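Handout 6: Setting Up and Looking After the Handheld Gripper Station

Course notes, Wed 18 October
Instructor: Hendrik Swanepoel

Last week was all theory, so today we get to touch things! By the end of the session each pair should be able to take the Zulu station from switched off to ready, run the sponge task on it, and leave it in a state the next pair will thank you for. Bring these notes to the bench. They follow the order we work in, apart from the part on jaw pads, which you can read at home.

What the station consists of

Zulu is our two-handed demonstration station. A person holds one gripper in each hand and does a small household job at the table, and the jaw positions and hand paths are logged by the bench computer. Later the same motions are played through the fixed arm in the Zavura cell. So everything that is sloppy at the handheld end (a sticky jaw, a bracket that has worked loose, a cable tugging at your wrist) turns up again in the arm, usually bigger. I love this about the setup. You can feel a fault in your own fingers long before you find it in a plot.

The grippers are called L and R in the software, by the hand that holds them. Please don't swap them. The zero offsets are stored per unit, and a swapped pair will log perfectly happy nonsense.

Before you power up

Look at both cables along their full length, from the gripper back to the bench. Run them through your fingers. You are feeling for flat spots, nicks and any place where the jacket has gone stiff. The worst wear is nearly always in the first stretch behind the gripper, where the cable bends every time you turn your hand.

Now the brackets. Each gripper has a piece of metal on top that the tracking marker clips to. Hold the body in one hand and try to wiggle the metal with the other. Any play at all and the screws get snugged up with the small hex key from the Plamix box. Snug means snug! The plastic underneath will strip if you lean on it.

Open and close the jaws by hand with the power off. They should move with an even, light drag the whole way. A gritty patch means crumbs or sponge dust in the slide. Brush it out dry. No oil, please, not even a drop, as it collects more dust than it frees.

Power up and zero

Switch on the bench supply, then start the Lukness logger. Wait for both units to show up in the device list. Close L fully, press Zero, open it, close it again and read the value. It should come back to within 2 counts of where it was. Do the same with R. If a unit keeps drifting past that, write it in the log and tell me before you do anything clever with it.

Next the full stroke. Open each gripper as far as it will go. A healthy unit reads 223 counts at full opening. A low reading usually means something is trapped in the slide, so go back a step and brush again.

Route the cables

This is the step everyone rushes and everyone regrets. Each cable should leave the gripper, pass back past the wrist and go off toward its own side of the table, with enough slack that you can reach the middle without feeling a pull. Never let the two cross in front of you. Long sleeves are fine, but check that the cable lies free and hasn't been tucked under the cuff.

Try your longest reach with each hand in turn, then twist both wrists as far as they go. If you feel the cable at any point, give it more slack and try again.

Run the sponge task

Our job for the autumn is simple to say and surprisingly rich to do: pick up the dish sponge and put it in its holder. The sponge is soft, so the jaws sink in and the reading keeps changing after you think you have a grip. Watch the L trace as you squeeze. You'll see a quick drop, then a slow creep as the foam gives.

Start with the sponge at an angle to the table edge and the white holder behind it, near the center. Bring the L jaws down to the sponge and keep R open on its own side, pointing inward, ready to steady the holder.
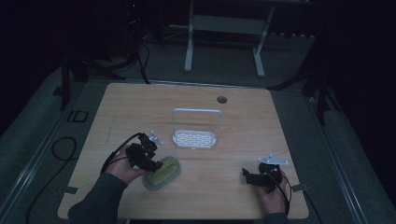 Check the recording

Stop the logger and play back the run before you do a second one. Three quick looks are enough on the day. Are both traces there from start to finish? Does the sample rate hold at 60 per second? Do both jaws return to zero when you close them at the end? A gap in one trace only is almost always a cable or its plug. A gap in both points to the computer.

Jaw pads (home reading)

Pads wear at the tips first and the grip gets slippery on smooth plastic, which is why the holder shows it sooner than the sponge. We change them after 38 sessions, or earlier if an edge has lifted. Peel from the heel end, clean the jaw face with a dry cloth, press the new pad on and leave it overnight. Always change both pads on a unit together, then redo the zero.

Shutting down

Close the logger, switch off the supply, and only then unplug. Coil the cables in loose loops. Grippers go back in the tray with jaws closed, L on the left. Sign the log, and add a line on anything that felt odd, even if it went away by itself.

For next time: bring your traces from today. We'll overlay them with the arm's playback from April and see whose wrist is the smoothest!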